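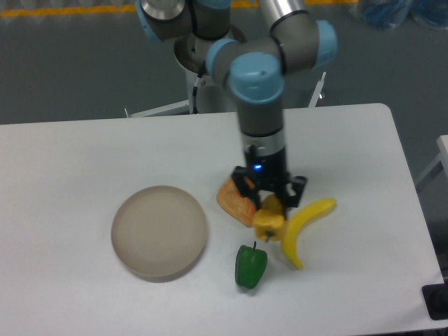

Can bell peppers and bananas sit out on the same table, or does one of them have to go in the fridge?

They can share a table for a day or two, but keep a hand's width between them and move the peppers to the crisper drawer if you won't use them by then.

I'm putting that at the top so people who only wanted the short version can stop reading. The rest is my reply to Maarja's message, which is quoted below.

Maarja Toom wrote:
> Hello all,
> I signed up for the produce share in February and I still can't get
> the storing part right. The box comes at 2 and I unpack the whole
> thing onto the kitchen table so I can see what I have. Then it tends
> to stay there. By the end of the week the green peppers have gone
> soft and wrinkly and the bananas are brown all over. The yellow
> peppers go even faster than the green ones.
>
> Three questions. Do I wash everything when it comes in, or later?
> Do bananas really spoil the things next to them or is that an old
> story? And is there any point in waiting for a green pepper to turn
> yellow? My mother swears it works on a windowsill.
>
> I have a small fridge with one drawer, so please don't tell me to
> buy a second one.
>
> Maarja

Maarja,

I'll take these in order.

Washing: later. I used to wash the whole share as soon as it came in, and I lost a lot of peppers that way. Water sits in the dip around the stem and that's where the mold starts. Now I wipe off any dirt with a dry towel and wash each one right before I cut it. If you've already washed yours, dry them well and tuck a paper towel into the bag with them. Change the towel when it feels damp.

Bananas: it isn't an old story. They give off ethylene as they ripen and that speeds up other fruit. Peppers don't react to it nearly as much as, say, a hard avocado or a kiwi, so I doubt the bananas are your main trouble. A warm kitchen is. Mine gets up to 80 in the afternoon with the oven going, and a pepper on the table shrivels fast in that. Still, I hang the bananas on a hook by the door, mostly so they don't get bruised under everything else.

Green to yellow: your mother is partly right. Most green bell peppers are simply picked before they're ripe, and if one already has a streak of color on its shoulder it may go on turning in a warm spot. One that's dark green all over usually just goes soft on you. It also depends on the variety, as some turn red and some turn yellow, and a few are still green when they're ripe. The yellow ones in your box had more time on the plant. They're sweeter and they don't keep as long, so use them first. That would account for what you're seeing.

With one drawer, I'd do it like this. Peppers in the drawer, whole, in a loose bag. Bananas out. Onions and potatoes don't belong in the fridge at all, so if they're taking up room in the drawer, get them out of there – that alone may solve it. Cucumbers can go on the door shelf, where it's a bit less cold.

When you know you won't get through the peppers, freeze them. Slice, spread on a tray so the pieces don't touch, give them a couple of hours, then put them in a bag. They come out limp, so don't plan on salad. They're fine for soup, eggs or rice. I put up 30 bags last summer and we ate the last one this month.

Spotty bananas can be frozen too, but peel them first. I didn't the first time and had to get the skins off with a knife.

I still unpack onto the table myself, by the way. It's a good way to see what you have and decide on meals. I just set a timer for putting things away, or I'd leave it all there too.

One more thing for everybody: the Pellegrini pickup is changing sides of the building. Come in from the Devon Street lot and bring your empty box back, please. We're short on boxes again.

If someone has a good way to keep cut peppers from getting slimy, I'd like to hear it. Mine last two days in a container and then I don't want them.

Katia Marino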